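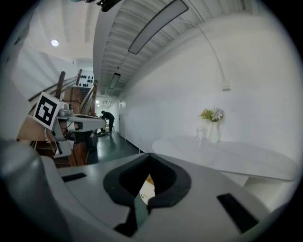 The first budget Algirdas Adomaitis wrote for teaching robots fit on a single page, and he still keeps it taped inside a cupboard door, where it can do no further harm. It had one line for grippers, one for "computer," and one for "misc." Misc ended up costing more than the other two put together.

Adomaitis runs purchasing for Alvarado, a small outfit that records people doing everyday chores with hand-held grippers and turns the recordings into training material for robot arms. The pitch to any finance department is lovely. You don't buy the robot yet. You buy the hand, put a camera on it, and pay a person to carry it around. A person comes with legs, balance and a working knowledge of what a vase is for, all at an hourly rate.

Then the quotes come in.

"People price the gripper and think they've priced the project," he says. "That's like pricing a restaurant by the fork."

His rule of thumb, arrived at the expensive way, is that the grippers themselves should eat no more than 20 percent of a first-year budget. The rest goes to items with no glamour at all: storage drives, spare finger pads, cases, chargers, printed markers, rent and wages. Wages are the big one. In August his team spent a full week's pay on people waiting for a replacement cable, which arrived in a box large enough to hold a dishwasher.

The finger pads deserve a paragraph of their own, mostly so that somebody in accounting might read it. Soft pads wear out. They wear out faster when a shift is spent picking up glassware, and faster still when someone decides to test them on a cactus. Firken, which makes the pads Alvarado uses, sells them in packs of 60. Adomaitis ordered one pack for the year. He now orders on a schedule and doesn't discuss the cactus.

Rooms are the other surprise. A gripper recorded in the same kitchen for a month learns a great deal about that kitchen. So you need several rooms, or one big one and the patience to keep changing what's in it. Big rooms rent by the day, and the day starts when your first case rolls through the door, whether or not anybody has charged the batteries.

Volkan Tokgöz plans the sessions, which makes him the natural enemy of anyone holding a purchase order. He wants two of everything and a third of whatever broke last time. His spreadsheet, named Osari after a boat he didn't buy, has 88 rows, and one of them says only "tape (more)."

"Tape is a capital expense," Tokgöz says. He has tried to get this past an auditor.

His more serious argument is about pairs. Plenty of tasks need two hands, and buyers tend to start with a single gripper on the theory that the second can wait. It can, but everything recorded in the meantime is one-handed work, and some of it will have to be done over. Two units also have to agree on what time it is and where they are relative to each other, so the setup hours go up as well as the hardware bill. He budgets half a day for that and usually gets it back by lunch on a good day. He hasn't had many good days.

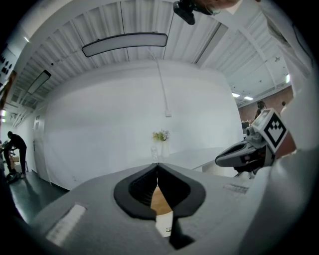 Should a first-time buyer get the robot arm at the same time as the hand-held grippers?

Usually it pays to wait. Record first, find out which tasks you care about, and choose an arm that can do them, making sure its gripper matches the one your people have been holding.

Adomaitis learned the matching part from a supplier called Skovurex, whose salesman assured him that the fingers on its arm were "basically the same" as the ones in his cases. They were, in the sense that a canoe is basically a ferry. The adapter took 3 months. He now asks for drawings before he asks for a price, and he asks for the price of spare parts before he lets anyone bring up a discount.

For next year he has put misc at the top of the page, in bold, with a number beside it that made his boss take off her glasses. She approved it. Tokgöz has already asked whether any of it is spoken for.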